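2 min read

Oiling a wood tabletop – how often?

lies_b
I redid my kitchen table in November with Getel oil, two coats, and the middle has already gone dull. My neighbor says monthly. The can says twice a year. Who's right?

arthorpe473
Monthly for the first three months, then whenever it looks thirsty. Mine gets breakfast, homework and a cat, so it looks thirsty a lot!

Thijs Verhoeven
Disagree with monthly. You end up with a sticky film that grabs every crumb. I did mine that way and spent a whole evening scrubbing it back – never again.

arthorpe473
Sticky means you didn't wipe off the extra, Thijs. Pale wood tops:

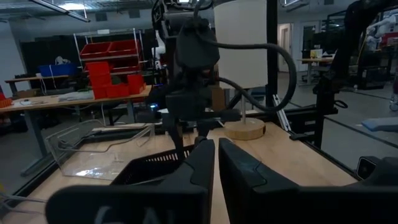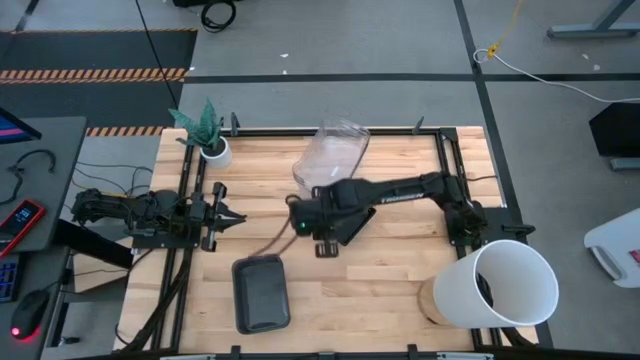
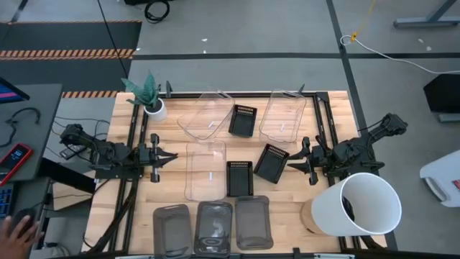

pluselmont
Can I put oil on over old varnish?

Thijs Verhoeven
Sand the varnish off first, the oil can't soak in through it. I start at 80 grit and finish at 180.

lies_b
Okay, so one thin coat now and I'll wipe it like crazy. My neighbor will be smug either way.

arthorpe473
Wipe it again after 20 minutes. And lay the rags out flat outside to dry, don't ball them up, they can catch fire!

Thijs Verhoeven
On the rags we agree. Still not monthly though.

Contact the moderators | © Arthorpe Home Forum | Back to top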